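Chapter 4
Reading the Leaflet: Claims, Doses and Doubt

Most people meet a medicine twice before they swallow it: once on the front of the box and once in the folded leaflet inside. The two often say different things. The box says "fast relief." The leaflet says the tablets may take up to 72 hours to have their full effect. This chapter is concerned with the gap between them, and with how a patient or a pharmacy student might learn to spot it.

Take a made-up cough syrup label of the sort you will find in the exercises, with "clinically tested" printed across the top. Tested against what? A sugar syrup with no drug in it will soothe a sore throat for a while, and most coughs from a cold clear up without help. A label can be true word for word and still leave the buyer with the wrong idea. Students tend to accept "tested" as if it meant "shown to work," and teachers have been known to do the same.

Small trials deserve a hard look too. If 100 people take a tablet and 9 report feeling sick, the leaflet may list nausea as a common side effect. Fair enough, but how many felt sick on the dummy tablet? Without that second number, the first one tells you very little. Leaflets seldom print it.

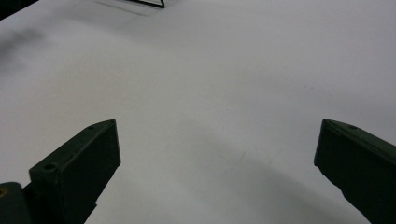
4.1 Active and Inactive Ingredients

The active ingredient is the part of a medicine meant to do the work. Everything else – fillers, coatings, colors, sweeteners – is called inactive, a word that should be treated with some care. Lactose is inactive in this sense, yet a person who can't digest it well may notice it. Certain preservatives in eye drops can irritate the eye or build up in soft contact lenses.

Brand names add to the muddle. Two boxes with different names and very different prices may hold the same drug at the same strength. Before comparing the claims on any two products, find the active ingredient on each and write it down with the amount per dose. If they match, ask what the extra money is buying.

Last updated: August 11, 2018
© Kevside Press | Contact us | Back to top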